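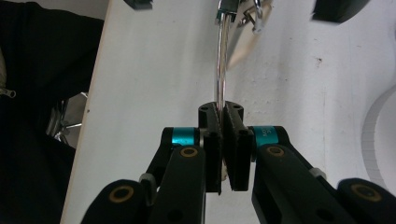 HOME LIFE

The shower that ate July

Jonalyn Dimaculangan wanted a new bathroom in two weeks. She got one in 20, by which point she was washing her hair at the gym and knew the whole staff by name.

The quote from Agbayani came to £3000. The extras, listed on a second sheet in much smaller type, came to another £933. "I did ask what 'making good' meant," she says. "Eduardo said it meant making it good."

Eduardo Dela Peña, her fitter, blames the tiles, which went to the wrong Hameo showroom and stayed there. Jonalyn blames Eduardo. The bathroom is lovely, though - pale green, very calm - and she has started pricing up the kitchen.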